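Washing Machines Should Report Water, Not Cycles

Most shared laundry rooms in Gritville bill by the cycle. The unit is convenient for the operator and nearly useless for anyone trying to cut consumption. A cycle can be a full drum of towels or a single shirt, and the price is the same.

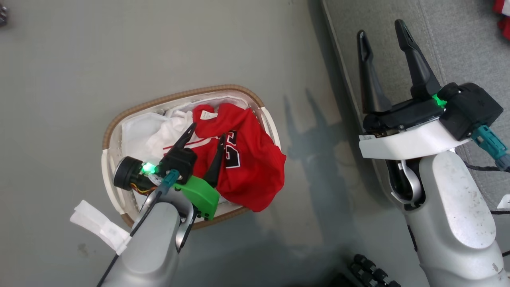 Load sensing has been standard on mid-range machines for years. The controller already estimates mass before filling, and it already meters inlet flow. Reporting liters per load would need a firmware change and one extra line on the display. In a building with 46 units and 3 machines, that figure would show where the water goes within a month.

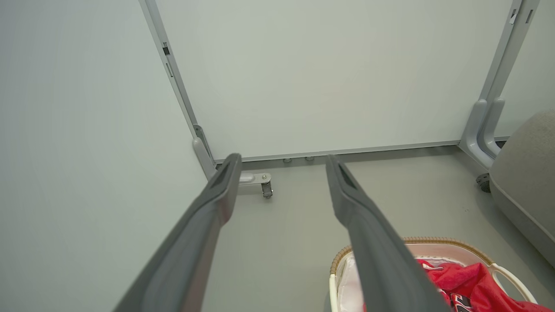
Operators object that variable pricing confuses tenants. Electricity is sold by the kilowatt-hour to the same tenants without difficulty. A stronger objection is sensor drift, which does occur and should be handled by a yearly calibration check written into the service contract. Until meters are read and published, efficiency labels on shared machines describe a test load and little else.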